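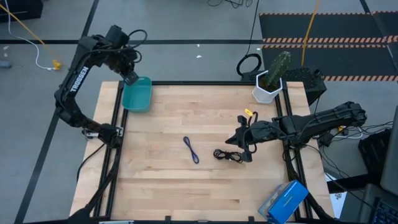
Mieke Van der Linden さんから、延長コードを毎回ひじに巻いて片付けていたら、半年で中がねじれて元に戻らなくなった、というコメントをいただきました。どう巻けばよいですか、という質問です。同じ失敗を私も前にしましたので、今日はケーブルの巻き方を書きます。

ひじと手のひらに巻く方法は速いですが、一周ごとに同じ方向のねじれが入ります。次に伸ばすとき、そのねじれが残って、途中に小さい輪ができます。その輪を強く引っぱると、中の線が傷みます。

おすすめは「8の字巻き」です。日本の音響の仕事の人がよく使う名前で、私は初め、床に数字の8を書くことだと思っていました。手の中で順巻きと逆巻きを交互にする方法も、同じ名前で呼ばれます。

手順

1. プラグをコンセントから抜きます。ケーブルをまっすぐ床に伸ばし、ねじれを取ります。
2. 左手で端を持ちます。プラグは手から少し下に出しておきます。
3. 右手でケーブルを取り、普通に輪を一つ作って左手に渡します。これが順巻きです。
4. 次の輪は、右手の甲を自分のほうに向けてケーブルをつかみ、手首を返しながら左手に渡します。ケーブルが輪の内側に入れば正しいです。これが逆巻きです。
5. 3と4を最後までくり返します。輪の大きさはそろえてください。
6. 面ファスナーのバンドで、ゆるくとめます。

左ききの方は、左右を反対にして読んでください。

注意すること

端のプラグを輪の中に通さないでください。逆巻きのケーブルは、端が輪をくぐると、伸ばしたときに結び目がいくつもできます。私はこれで夕方の一時間をなくしました。

長い間ひじで巻いていたケーブルは、すぐにはきれいに巻けません。くせが強いときは、一晩まっすぐ伸ばしておくと少しやわらかくなります。外側の皮が割れているものは、巻き方を直しても危ないですから、使わないで捨ててください。

電気を使っている間は、巻いたままにしないで全部伸ばします。熱がこもるからです。

Mieke さん、まず短いケーブルで練習してみてください。二日ぐらいで手がおぼえると思います。

関連記事
面ファスナーのバンドを自分で作る
延長コードの長さの選び方
引き出しの中の充電器を整理する
プラグにつける名札の書き方
庭のホースがねじれたとき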